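Ticket 2410: recurring tasks duplicated after sync, personal queues inflated
Product: Fillen (shared task list), hosted instance for Florham
Opened by: Delwyn Mahuika, operations desk
Assigned to: Ngọc Tôn
Severity: 2
Status: closed, with one follow-up

## Reported problem

Users on the operations desk see recurring tasks two or more times in their "Today" list. Ticking off one copy leaves the others open. The counter on the list header includes the copies. Delwyn's own list showed 160 open items at 08:15. She puts the real figure far lower and says the desk has stopped using the counter to plan the morning.

Steps given by the reporter:

1. Create a task with a daily repeat and a reminder.
2. Complete it on the phone client.
3. Open the web client before the phone has finished syncing.
4. Two copies of the next occurrence appear, both with reminders.

## Environment

- Fillen server, hosted, August release
- Phone client, current version on all handsets
- Web client in a managed browser
- Calendar bridge: Bataineh connector, two-way
- Queue rules: one shared project ("Wonton") feeding personal lists by assignee

## Log

**09:05, Ngọc Tôn.** Reproduced on a test account with the connector enabled. With the connector disabled, the same steps gave one copy only, over ten attempts. The client is therefore not creating the duplicate by itself.

**09:40, Ngọc Tôn.** Compared the two copies in the export. Title, assignee, due date and notes match. The field `origin` differs: one is `repeat`, the other is `calendar`. The calendar copy has no `series_id`, so the server does not recognise it as part of the series.

**10:10, Rangi Henare.** Asked the desk to leave the duplicates alone for now. Two people had started bulk deleting from the web client. A bulk delete removes the calendar event too, and the connector then writes a cancellation back to the series. Three series in Wonton had been ended this way. Restored from the morning export.

**10:30, Ngọc Tôn.** Connector settings as found:

```
direction: both
match_on: event_id
create_missing: true
poll_seconds: 2000
series_lookup: off
```

`series_lookup` should be on where recurring tasks are in use. Lindsay Quinlan confirms it was on before the August release. The release notes list a change to the default but do not say that existing instances are reset.

**11:15, Lindsay Quinlan.** Checked the audit trail. No user changed the setting. It changed at the time of the upgrade, under the system account.

**11:50, Ngọc Tôn.** Set `series_lookup: on` on the test instance and repeated the reporter's steps. One copy. Also tried completing on web first and phone second, and completing on both within the same poll. One copy each time.

**13:20, Rangi Henare.** Change applied to the live instance. Connector restarted. No new duplicates after the first poll.

**13:45, Delwyn Mahuika.** Confirmed that newly completed tasks now produce one next occurrence. The old copies are still on the lists, as expected. Also asked whether photo attachments are affected, as the tasks in Wonton carry them.

**14:05, Ngọc Tôn.** Attachments are stored once per task and linked by hash, so a duplicate task points to the same files. All four open normally from both copies: 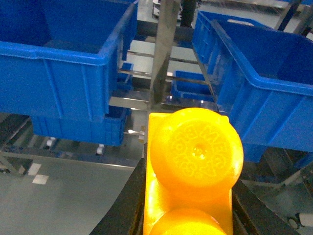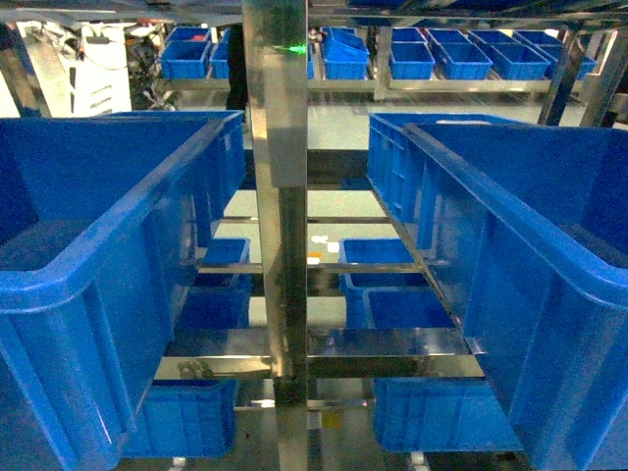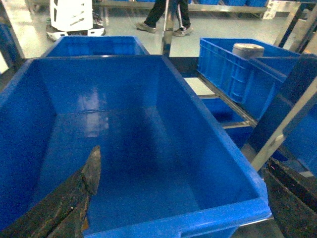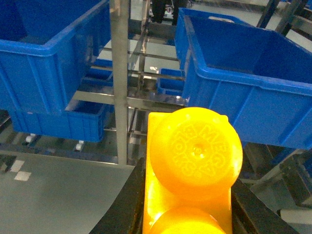
## Clean-up of existing duplicates

Deleting by hand is not safe while the connector is running, for the reason given in the 10:10 entry. Procedure used:

1. Pause the connector from the admin page. Wait for the status to read "idle".
2. Take a full export of Wonton and keep it outside the instance.
3. Filter on `origin = calendar` and `series_id` empty.
4. Check each match for comments. Where the calendar copy has comments and the series copy has none, move them across.
5. Delete the filtered set with "local only" ticked.
6. Run "rebuild counters" for the project, then for each assignee.
7. Resume the connector and watch two full polls.

Step 4 took most of the time. The merge tool moves comments but drops mentions, so anyone who was mentioned in a moved comment will no longer see it under "Waiting for me". Lindsay posted a list of the affected comments in the desk channel.

**15:30, Lindsay Quinlan.** Steps 1 to 6 complete. Delwyn's list now shows 10 open items. She has checked these against her own notes and agrees with the figure.

**16:25, Rangi Henare.** Second poll finished. No copies created, no series ended. Counters match the export.

## Cause

The August upgrade reset `series_lookup` to its new default (off). When the connector polled, it found a calendar event for the next occurrence with no matching `event_id` on the task side, and `create_missing` told it to make one. The repeat rule in Fillen had already made its own. The timing given in the report (web client opened early) made the fault easier to see but did not cause it.

## Other points raised

- **Reminders.** Some users had two reminders for one task. Reminders attached to a deleted copy go with it. Phones that were offline during the clean-up may still fire one stale reminder. Opening the app once clears it.
- **Weekly review view.** Rangi Ngata reported that the review view still lists completed copies under the past week. The view reads from the archive, which "rebuild counters" does not touch. Left as it is. The entries will drop out when the week rolls over.
- **Poll interval.** The desk asked for a shorter interval. Not changed under this ticket. A shorter poll increases load on the calendar side and needs a separate request.

## Follow-up

- Ngọc Tôn to raise the settings reset with the supplier, with both config dumps attached.
- Rangi Henare to add a config comparison to the upgrade checklist, covering all connector settings before and after.

**16:50, Delwyn Mahuika.** Happy to close. Please link the supplier's reply to this ticket when it arrives.

**16:55, Ngọc Tôn.** Closed. Supplier reply to be linked under 2410.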